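In Praise of the Meatless Potluck

2 May 2023

I have eaten at restaurants with tasting menus and tiny spoons, and I would trade every one of them for a folding table in Flendlow covered in other people's beans.

The town has held a plant-based potluck every May for years now, and I've become the kind of person who plans a vacation around it. You bring one dish, you write what's in it on a card, and you eat until you have to sit down. That's the whole system. It works so well that I get a little annoyed when people tell me vegan food needs a better image, or a famous face, or a burger that bleeds. It needs a serving spoon and somebody's aunt saying "have you tried the green one?"

And the green one was fantastic! It was a split pea thing with lemon and a frightening amount of dill, made by Siobhán Ó Conaill, who has been vegan for 2 years and cooking for a crowd a lot longer than that. She used to bring a ham. When I asked what changed, she told me her knees felt better and then changed the subject to dill.

I think this is how people come around to a different way of eating — sideways, with a full mouth, while talking about something else. I've read the angry comment threads (I've written in a few, sorry) and I can't remember a single one that ended with anybody soaking chickpeas. But I have watched my friend Warrick Ruddock, a Mets fan who thinks of mustard as a vegetable, go back for a third helping of smoky lentil chili and ask for the recipe. He still eats hot dogs. He also makes that chili most weeks in winter, and I count that as a huge win, even if the purists don't.

The purists and I do part ways here. A neighbor of mine says that praising a part-time effort lets people off the hook. Maybe so. I'd still take a whole street of part-timers over one perfect eater who dines alone — there's more chili in it, for a start.

My other argument is money. Dried beans are cheap, rice is cheap, and a cabbage will feed you for days if you're nice to it. The fancy frozen stuff is fun now and then, but please don't let the price of it scare you off the rest.

So start a potluck. Borrow a table, get out the big plates and invite the skeptics first.

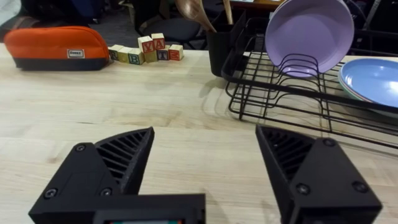
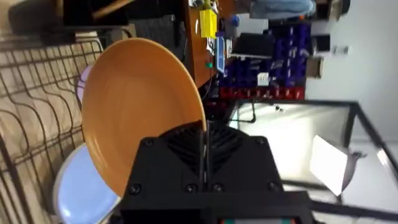 What to Bring If You Can't Cook

Bread, good olives, or a watermelon. I've never seen a watermelon go home again.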